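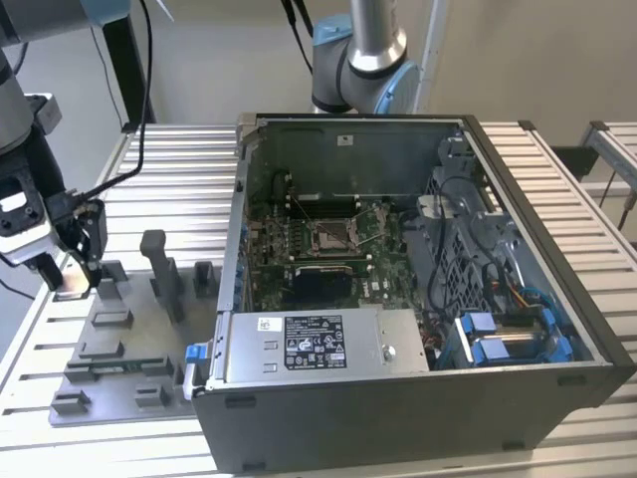 Teleoperators wanted (patience essential, glamour limited)

Huvstead, Forelville site
Part time, fixed term from June, 31 hours a fortnight, daytime shifts only

Do you enjoy putting a processor into a socket? Would you still enjoy it by teatime, having taken it out again after every go? Then we should talk.

Huvstead teaches robot arms to put computers together and take them apart. The arms learn by copying people, which means they need people to copy, and the ones we have are tired of each other's company. We are looking for 2 more operators to join the bench team under Farzana Biswas.

What you'd be doing

You sit at a pair of hand controllers and steer two arms through a short job on an open desktop tower: pick the processor up from the fixture, carry it over, line it up, lower it in, let go. Each run is recorded from start to finish, from the fixed camera and from the ones at the wrists. Then you reset the bench and do it again, a little differently. We call one good batch a Setano, after the project, and a batch is 256 runs. It takes most people a few shifts. Teguh Wibisono once tried to do it in one and has asked us to discourage the practice.

You will also write a line of notes after each run. "Good", "slipped", "gave up, went for lunch" are all useful. We keep the bad runs as well as the good ones, so a dropped part won't count against you. Leaving it out of the notes will.

What the work is like

Slow. The gripper has two fingers and no sense of humour. A processor is a small flat thing that has to be held by its edges, and a slight tilt that looks harmless on the monitor can matter a good deal by the time you reach the socket.

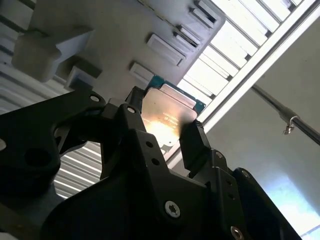

Most new operators spend their first week going too fast, and their second going so slowly that the recording is mainly of someone thinking. We would like you somewhere in the middle. Steady, even movements are worth more to us than clever ones, and if you fumble a grip, recover the way you naturally would. The model needs to see that too.

You should have

Steady hands and decent eyesight, with glasses if you wear them.
The ability to do one thing many times without inventing a better way at run forty. (Suggestions go to Farzana on Tuesday, when she is in the mood for them.)
Enough English to write short, plain notes.

You needn't have

A degree, any coding, or experience with robots. Our best operator on the Furukawa task came from icing cakes. People who play a lot of video games do about as well as everyone else, though they tend to be surprised by this.

Training and trial

Training is paid and lasts about 10 hours, spread over the first week. The trial before it is paid too: one hour at the controllers, with tea. You'll know by the end of it whether this is for you, and so will we.

To apply

Write to Farzana Biswas at the Forelville site. Half a page is plenty. Tell us which shifts you can do and the most repetitive thing you have ever done willingly.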